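## 4. Cleaning and Aligning the Cartridge

This section applies to the Brornow Stellow turntable with the factory-mounted cartridge. If you have fitted a cartridge from another maker, follow that maker's figures for tracking force and use only the alignment steps below.

Set the power switch to OFF and wait for the platter to stop before you begin. Leave the stylus guard on until a step tells you to remove it.

### 4.1 Cleaning the stylus

1. Lift the dust cover and lock the tonearm in its rest.
2. Slide the stylus guard forward and off.
3. Hold the dry brush supplied with the turntable behind the stylus. Draw it toward you, from the back of the cartridge to the front, 3 times.
4. Check the tip under a bright light. If lint remains, repeat step 3.
5. Refit the guard if you are going on to section 4.2.

> **Caution:** Never brush from side to side or from front to back. The cantilever can bend, and bending is not covered by the warranty.

Do not use alcohol on the factory stylus. A damp brush may be used only with the Umo cleaning fluid sold as an accessory, one drop at a time. Let the stylus dry for 60 seconds before playing a record.

### 4.2 Setting the tracking force

1. Turn the anti-skate dial to 0.
2. Remove the stylus guard and release the tonearm from its rest. Keep the cueing lever raised.
3. Hold the headshell lift with one finger, move the arm to a point just short of the platter, and lower the cueing lever.
4. Turn the counterweight until the arm floats level without support.
5. Return the arm to its rest and lock it. Hold the counterweight still and turn only the numbered ring until 0 lines up with the mark on the arm tube.
6. Turn the counterweight and ring together to the value printed on the cartridge card.
7. Set the anti-skate dial to the same value. 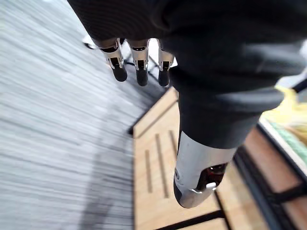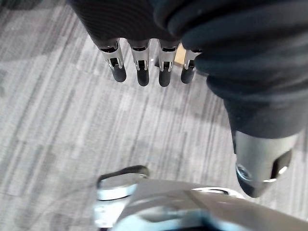
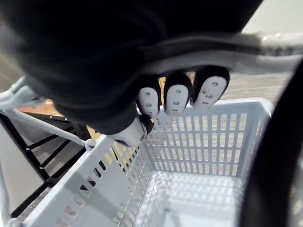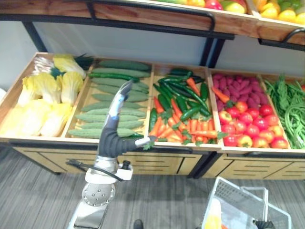

**Note:** The ring moves freely on the counterweight. If the ring and the counterweight slip against each other in step 6, go back to step 4.

### 4.3 Checking alignment

The protractor card is in the sleeve at the back of this manual. It has two grids, marked INNER and OUTER.

1. Place the card over the spindle with the printed side up.
2. Lock the platter with the transit pin so that it cannot turn.
3. Lower the stylus onto the dot at the center of the INNER grid.
4. Look straight down at the headshell. The sides of the cartridge must be parallel to the grid lines.
5. Repeat on the OUTER grid. Rotate the card as needed, not the platter.
6. If the cartridge is out of line on either grid, raise the arm, lock it in its rest, and loosen both headshell screws by a quarter turn. Shift the cartridge slightly and check both grids again.
7. Tighten the screws a little at a time, going from one to the other.
8. Remove the card and the transit pin.

> **Caution:** Starting the motor with the transit pin in place will damage the belt.

Moving the cartridge forward or back changes the balance of the arm. Repeat section 4.2 after any change made in step 6.

### 4.4 Test record

The test record in the accessory bag is a 45 rpm single with the Lý demonstration track on side A and tones on side B. The tones are used in this order:

- **Band 1:** left channel only
- **Band 2:** right channel only
- **Band 3:** 3000 Hz, both channels, for checking speed
- **Band 4:** 60 Hz, both channels, for checking hum and arm resonance

If band 1 plays from the right speaker, the headshell leads or the output cables are reversed. Check the cables first. The red plug is the right channel.

If band 3 wavers in pitch, clean the belt and the motor pulley as described in section 6. If the pitch is steady but too high or too low, use the trim screw under the platter. Turn it clockwise to raise the speed.

A faint buzz during band 4 that stops when you touch the tonearm points to a loose ground wire. Turn off the amplifier before you tighten it.

### 4.5 Stylus life

Replace the stylus when sibilants become harsh on records that used to play cleanly, or when one channel drops in level. Worn tips damage the groove wall. The replacement is part 48 in the parts list and pulls straight forward off the cartridge body. You do not need to remove the cartridge, but check the tracking force again before playing.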